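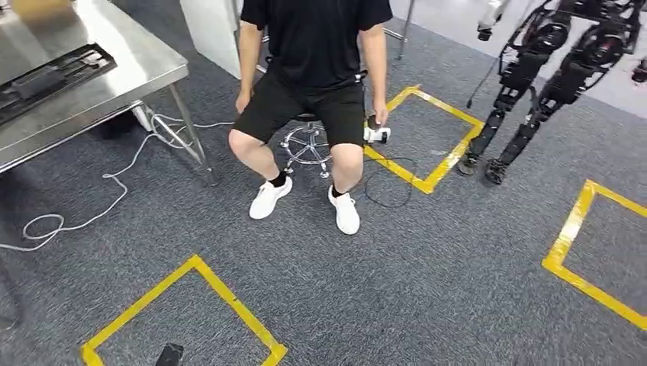 From: Damilola Usman
To: runero-data list
Date: April 6, 2022
Subject: Re: [runero-data] Start positions and the tray task

Hi Saimi, all,

Replies below, with your text trimmed to the parts I'm answering.

Saimi Kemppainen wrote:

> We pulled the December set into training last week. 1,326 episodes
> went in and 61 were thrown out, nearly all of them because the robot
> started somewhere the labels didn't say it started. Can Simthorpe tell
> us how the start position is being recorded? From Lukano's side we only
> see a number in the notes field, and sometimes it's blank.

The number is the taped square. Each square of yellow tape on the carpet has its own number, and the operator types it in before pressing record. There's no check on it. If the operator forgets to change it after moving the robot, the old number carries over, and I think that explains most of your 61. The blanks are from the first two days, before we had the field.

From Monday the recorder will refuse to start until the square has been entered again. It adds a few seconds to each episode. I'd still take that over sorting it out afterwards.

> Also, does "in the square" mean both feet fully inside the tape? Some
> of the starts look well off to one side.

It was meant to, but the written instructions only said "at the square", so people read it differently. I've changed the wording to both feet inside, toes toward the table. Starts from beside a square should be logged as square 0. Please don't drop those. Mbeki wants some untidy starts in the mix so the policy doesn't learn that the world begins at a tape line.

> Last thing. In the tray episodes there is often a long still stretch at
> the beginning. Is that the robot or the operator?

Operator. We drive from a stool with the handheld controller, and the habit has been to press record, settle, then begin. I've asked everyone to settle first. For the old episodes, trimming anything before the first stick movement is fine by me, but keep at least 11 frames of stillness so the start pose is in there.

Two other things while I'm writing.

The controller cable runs along the carpet and gets close to the tape. Please check where it's lying before walking the robot anywhere, and mark the episode as bad if a foot touches it. A stumble over a cable is not something we want copied.

I'd also like 48 more tray episodes before we move to the next object, split evenly across the squares. If your side would sooner have them weighted toward the ones that failed in testing, send me the list by Friday and I'll redo the schedule.

Damilola
Simthorpe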